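**Fold or Roll? Storing everyday clothes in a small bedroom**
Home Textiles project, final report, 17th November
Ehab Belkadi

**What we wanted to know**

Whether the way you fold a pair of jeans changes how much room they take and how creased they come out. Sounds small. But jeans are the thing everybody in our group complained about, too thick for a drawer, too heavy for a wire hanger.

**Method**

Three folds:

- halves (leg over leg, then once across)
- thirds (leg over leg, then hem up twice)
- roll, starting from the waistband

Every fold done on a bed, not a table, because that's where people at home do it. Survey said so: 200 forms given out, 136 back, most ticked "on the bed". Should have asked about bed size too, forgot.

Jeans weighed first. The heaviest pair was 603 g on the Fahmy scale, which we used for all of them. Box for the storage test was the Mandavari under-bed one, lid closed every time or it didn't count.

Step one is always the same: lay the jeans out flat, seams straight, pull the pockets smooth. If the pocket bag is bunched up inside you get a lump and the whole fold leans. Steps after that depend on the fold. Jeans folded into a bundle with the back pocket on the outside are easier to pick up and sort, you see straight away which way round they are.
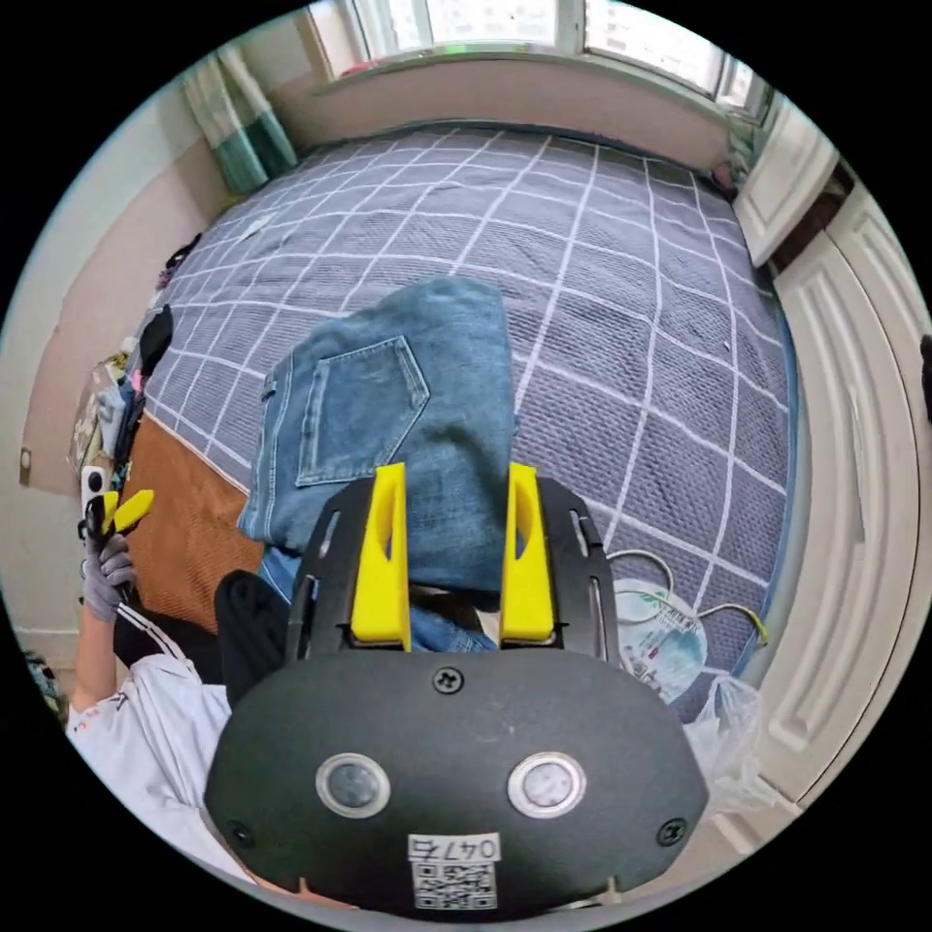
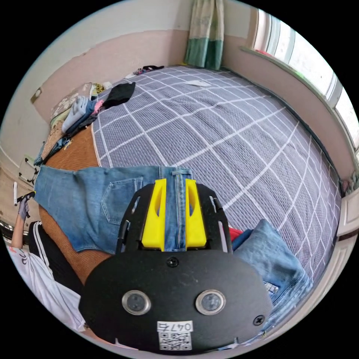 Marcela Michalík read the draft and thinks we're wrong to start from the flat layout at all. In her house they get shaken out standing up, held by the waistband, and only then go on the bed, and she says half of our creases come from smoothing by hand on a soft surface. Fair point. We tried her way at the end with two pairs and the knee creases did look lighter, but two pairs is not a result so it stays out of the table.

**Results**

Thirds won for the box. Lid closed without pushing, and you could take one pair out with out wrecking the others. Halves was quickest but slid around. Rolls fit well at first, then loosened in a week and the lid popped up on one side.

Creases: halves left one hard line across the knee. Thirds left two softer ones. Rolls left hardly any on the leg but the waistband went wavy, which is worse if you wear a shirt tucked in.

**Problems**

- A soft matress changes the fold. Edges sink. A firm one would give neater corners.
- Quilted or textured covers grip the denim, smooth sheets don't. We didn't control for this.
- Stretch jeans (one pair, Vudurent) behaved differently from all the rest and probably needed their own group.
- Pair with a belt left in. Taken out of the results.

**If we had until February**

Same test with sweaters, and Marcela's shake-out method done properly with a full set. Also a second box, taller. Survey again with the bed question added.

Results table and blank survey form are in the appendix.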